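Tretden Boat Rod, 20 lb class

Home / Rods / Boat and kayak / Tretden

The Tretden is a two-piece boat rod for general work over wrecks, reefs and rough ground. It has a stiff butt for lifting fish off the bottom and a softer tip that shows small bites from bream and pouting. It handles leads up to 14 oz in a moderate tide. In stronger water we suggest moving up to the heavier rod in the same range.

The blank is a glass and carbon mix. It weighs a little more than an all-carbon rod and puts up with knocks against the gunwale much better. The join sits just above the foregrip, so the top section is one clean length and bends evenly through to the tip.

Rings and reel seat

There are 8 lined rings plus the tip ring, all double-whipped and varnished. The liners are suitable for both braid and mono. If you fish braid, check them for cracks every few trips by pulling a piece of old tights through each one. The screw reel seat takes most small and medium multipliers. Fixed spool reels will fit, but the first ring is set low and casting distance will suffer.

The butt ends in a cross-cut gimbal under a rubber cap. Take the cap off to use the rod with a butt pad or a boat rod holder.

What is in the tube

Each rod comes in a cloth bag inside a hard plastic tube, with a spare tip ring and the printed owner's sheet. The sheet covers fitting the reel, suitable line and lead weights, cleaning, and how to claim under the guarantee.

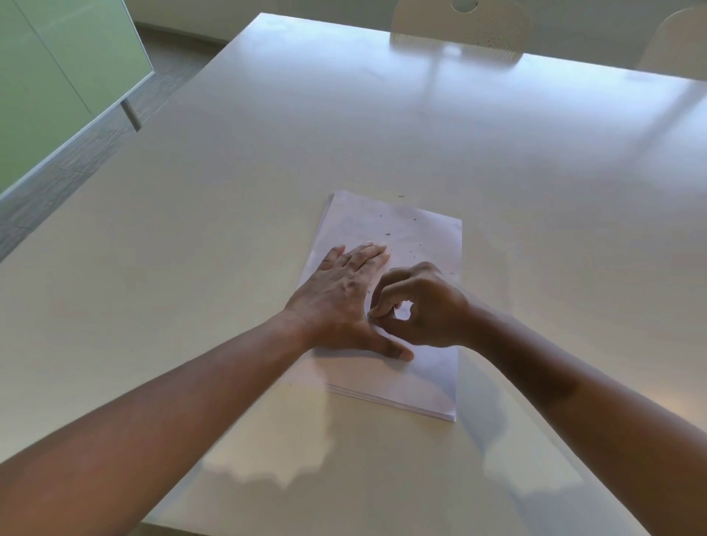
White paper sheets on the table.

If the sheet is missing from your tube, send us a message with your order number and we will post another one.

Suggested reels and line

We sell the Tretden with the Clitik 14 multiplier as a set. The Clitik has a level wind and a star drag, and holds plenty of 30 lb braid for inshore marks. Customers who prefer a lever drag usually choose the Drurkik, which is heavier and costs more. Add a few metres of mono as a rubbing leader over rough ground.

Care

Rinse the rod in fresh water after every trip, including the inside of the reel seat, and dry it before it goes back in the tube. Rub a little candle wax on the join at the start of the season. If the sections stick, do not use pliers. Leave the rod somewhere cool for an hour and try again with a straight pull.

Delivery and returns

Rods go out by courier from the Sombatkul Tackle warehouse. Orders placed before 2 pm leave the same day. The tube is too long for parcel lockers, so please give an address where someone can take it in.

Unused rods can be returned within 90 days in the original tube. The guarantee covers faults in the blank, rings and whippings for two years. It does not cover tips broken in car doors or rods used above their rated lead weight. Replacement top sections are kept in stock and can be ordered separately.

The left-hand wind version of the Clitik set is out of stock until October. The rod on its own is available now.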